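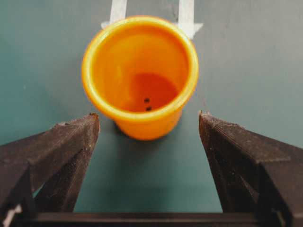 Why are the young ones leaving Isevport? Project report, Regional Studies

I picked Isevport for my project because my nan lives one town over in Barroso, so I had a free couch for the whole of August. The town used to have a cannery and a rail yard. Now it has neither, and the high school is down to 64 students from 121 when my mum's cousins went there.

I put a survey through letterboxes, 500 copies, and my calves still haven't forgiven me. Most people who wrote back said work was the reason their kids had moved to Brusberg, which I expected. What I didn't expect was how many brought up rent! Houses sit empty all along the harbour, but the owners live elsewhere and won't let them out over winter.

Search this site Enter keywords Go

The council's answer is a moving bonus for young families. I talked to 2 households who had taken it (lovely people, far too much cake) and both were already thinking about leaving again – there's no childcare after three o'clock and the bus to Brusberg doesn't run at night.

My survey leans old, I should say that. People my age mostly didn't fill it in, and the ones who've left never got a copy. If I did it again I'd go to Brusberg first and ask them there.

We use cookies to improve your visit. Accept Manage settings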